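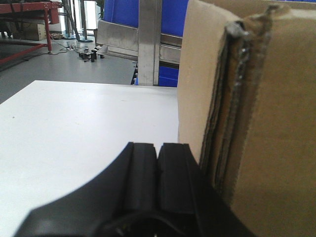 手把手:给机械臂挑夹爪,怎么用一个纸箱把它们比出高下

先说结论放后面,我这人写东西喜欢按干活的顺序来。五月份我手上同时有两款平行夹爪,一款是Poltar的,一款是Gavum的,参数表摆在一起几乎看不出差别,行程差不多,夹持力差不多,价格也差不多。那怎么办呢?只能上手试啊!下面是我自己摸索出来的一套对比流程,不需要什么高级设备,有张桌子、有个纸箱就能开工。

准备工作

一台能示教的机械臂,一个腕部相机(装好以后一定要能看到两个指尖),一个敞口纸箱,再加一把卡尺。纸箱别挑太新的,箱口有点毛边、有点变形最好,现场的箱子大多就是这副样子,拿一个笔挺的新箱子测出来的成绩会好看得不真实。

控制器我用的是Panasiuk的小盒子,换成别的也行,只要能设速度上限、能导出日志。日志我是每款夹爪单独存一个文件夹,第一次图省事混在一起,回头翻得我眼睛都花了。

第一步:先标零位

把手指完全合拢,看日志里的开口读数是不是零。不是零就先校准,别急着往下走。然后张开再合上,来回跑148次,看零位漂了多少。我这边Poltar那款跑完基本没动,Gavum那款漂了一点点,重新标一次就回来了,不算大毛病,但要记下来。

第二步:贴着箱壁走

这一步我最喜欢,也最容易看出差别。让夹爪合拢,沿着箱子外侧慢慢靠近箱壁,在不碰到纸板的前提下看能靠到多近。手指本身再细也没用,真正先撞上去的往往是后面的外壳!外壳宽的夹爪,靠近时就得把手腕稍微偏一点。我的做法是每次只挪一小步,停下来看一眼腕部画面,再挪下一步。速度上限压到最低,急不得。

箱角要单独试。先停在箱口外面,指尖对着箱子里面,再决定是从上方绕进去还是斜着进。纸板起毛的地方很讨厌,指垫表面要是偏涩,蹭上去会把纸层越带越开。

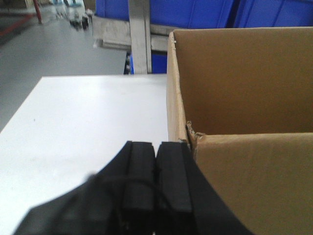

Ivan Didenko看完初稿给我留了言:箱角那一段我不太同意你的做法,斜着进省时间,可手腕一偏,相机就容易被自己的外壳挡住,还不如老老实实从正上方下去。另外建议把线缆也算进外形尺寸里,我吃过这个亏,夹爪本体过得去,线过不去。

他说得有道理,线缆这条我补进来了:量外形的时候连线一起量,手腕转到两头的极限位置各量一次。至于斜进还是直下,我后来两种都跑了一遍,浅箱子斜进确实快,深箱子我投直下一票。

第三步:窄缝测试

把纸箱和旁边的东西摆近一点,留出一条窄缝,让手指伸进去再退出来。周围有料箱、滚筒线这类东西就更好了,别特意清场,平时怎么摆就怎么测。每款夹爪跑51次,碰到任何东西都算一次失败,包括轻轻擦一下的那种(别心软,擦一下也算)。

看画面的时候有个小窍门:盯着指尖旁边最近的那条边,别老盯着目标。我刚开始总看目标,结果侧面蹭上去了都没察觉。
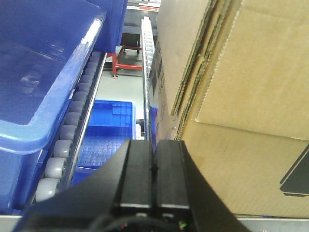
第四步:换相机角度再来一遍

同一个动作,把腕部相机的俯仰角调一调再跑。角度太平,画面下半截全是夹爪外壳;角度太陡,又看不见远处要去的地方。我最后定的标准很土:两个指尖都在画面里,指尖前面还能留出一块看路的地方,就算合格。调完记得把相机支架的螺丝重新拧紧,再重新做一次手眼标定,这个千万别偷懒。

第五步:记分

表格随便画,我只记四栏:零位漂移、贴壁距离、窄缝失败次数、换装要花多久。最后一栏很多人不记,可要是经常得换手指,拧螺丝拧到怀疑人生的时候就知道它有多重要了。

我的选择

我留下了Poltar那款,主要看中零位稳。Gavum换手指快得多,如果天天换工件,我可能会反过来选。Adoración Soler问过我Dindergate的三指款能不能套这个流程,第一步和第五步可以照搬,贴壁那步得改,三根手指的朝向要分开测,等我借到手再补一篇。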